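Collecting demonstrations in a simulated kitchen, part two: the bit where you do it

Posted by Khurram Ghauri, June 1, 2023

If you have followed part one you now have Imard installed, a controller that talks to it, and a virtual arm that moves when you want it to and, with luck, stops when you want that as well. The next job is to make some examples for it to learn from. The software will let you begin at once. I would suggest a cup of tea and ten minutes with the settings first, having once thrown away a whole evening's work over a tick box.

What you are making

Each example, or episode, is one go at one task, driven by you from start to finish. Imard writes down where every joint was, what you told it to do and what the cameras saw, and saves the lot in a folder. The learning part comes later and will copy whatever it finds in there, including your bad habits. If you dither over the handle for four seconds every time, you will end up with a machine that dithers beautifully.

Choose one task. I know the kitchen is full of tempting things. Mine was opening the wall cabinet, and I stuck with it for 300 episodes before I let myself touch anything else.

Before you press record

Open the scene list and load one of the kitchens. There are two sets, Sayce (smaller rooms, plain worktops) and Sisden (bigger, with more clutter). Start with Sayce. Move on when you can get through ten episodes without swearing.

Then check these settings:

Control rate: 20 steps a second. The default is higher, and all it buys you is a finer record of your hand shaking.

Random layout: on. This was my tick box. With it off, every episode has the same objects in the same spots, and the arm learns the room by heart instead of learning the job.

Seed: leave blank, unless you are trying to get a particular layout back. I keep 2954 on a sticky note as the layout in which everything blocks everything else. It is good practice, in the way that cold showers are.

Save failures: on, to a separate folder. You may want them, and they are a nuisance to fish out afterwards.

Recording an episode

1. Press R to reset. Wait for the objects to settle. Things in the simulator are dropped into place from a tiny height, and if you start too soon you record them landing.

2. Look before you move. Find the handle, find whatever is standing on the worktop near it, and decide which way the elbow will go. The gripper gets all your attention and the elbow does all the damage.

3. Press the space bar to begin recording. A red dot comes on in the corner of the viewer.

4. Bring the hand up to the handle in one steady movement. Slow down for the last little stretch, then close the fingers.

5. Swing the door in an arc. Beginners pull straight back, the fingers slide off, and the door stays where it was with an air of mild disappointment. Think of drawing part of a circle with the hinge at its centre.

6. Let go, back the hand away from the door, and hold still for one second. That pause gives the software a clean ending.

7. Press the space bar again, then Y to keep the episode or N to send it to the failures folder.

When you reach the end of an episode, have a look round the viewer before you press anything. For the cabinet task I want the door swung well out, the shelf behind it in view, and the bottle on the worktop still upright.
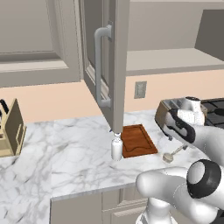 Tutorials > Simulation > Checking your episodes

Now for the dull part. Every 50 episodes or so, stop and play some back at double speed. You are looking for three kinds of rubbish.

The false start. The recording is running and the arm is doing nothing, because you are looking for your glasses. Trim it. The trim tool is under Edit and takes a frame number at each end.

The lucky one. You missed the handle, caught the edge of the door with a knuckle and it opened anyway. Imard marks this as a success, as it only measures the door angle. I bin mine. A friend at Dritstead keeps his and says they add variety, and his arm does now open doors with its knuckles.

The jump. An object twitches or shoots across the worktop for no good reason. This is the physics having a moment. If it happens early and far from the arm you can trim it out, otherwise delete the episode.

Of my first 70 episodes, 53 were fit to keep. I was quite put out by that until I watched the other 17.

How many is enough?

It depends on the task, which I realise is no help. For a single door I saw the first sensible behaviour at roughly 100 good episodes, and it kept getting better up to the point where I got bored. Picking things up needs more. Anything with two stages, such as opening the cabinet and then putting something in it, should be recorded as one long episode and not stuck together from halves – the arm has to learn the bit in between as well.

Variety counts for more than the total. If you always come at the handle from the same side, try the other one. Change kitchens. Record some in the morning and some at night, when you drive differently whether you mean to or not.

Naming your folders

Use task, scene set, then batch number: opencabinet_sayce_04. Do not use "final". I have a "final", a "final2" and a "final_good", and I could not tell you under oath which of them trained anything.

Part three covers the training run itself and should be up in July. Keep the failures folder until then, as we will be using it.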